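Plornach Water Softener: Frequently Asked Questions
Last revised 30/01/2023

What salt should I use?
Evaporated salt pellets. Rock salt leaves sediment in the brine tank and is not recommended. Block salt does not fit the 237 model.

How often does the unit regenerate?
Regeneration is metered. The valve tracks water use and starts a cycle at 2 a.m. once the set capacity is reached. A household on very hard water will see more cycles.

The salt level has not dropped. Is the unit working?
Check for a salt bridge, a hard crust with a gap under it. Push a broom handle straight down through the salt. If it breaks through, clear the loose pieces and start a manual cycle.

Can I drink softened water?
Yes, in most cases. Softening adds a small amount of sodium - anyone on a restricted diet should ask a doctor or keep one unsoftened tap.

How do I set the hardness?
Hold SET for two seconds, enter the value from your water test in grains per gallon, then press SET again.

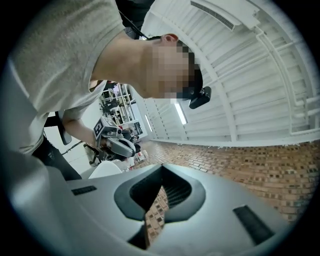
Does the bypass valve stop all flow?
No. Bypass sends untreated water to the house. To shut off the supply, close the main valve.

Who handles warranty claims?
Send the serial number and proof of purchase to Lavanya Kurup in the parts office. Resin is covered separately from the control head.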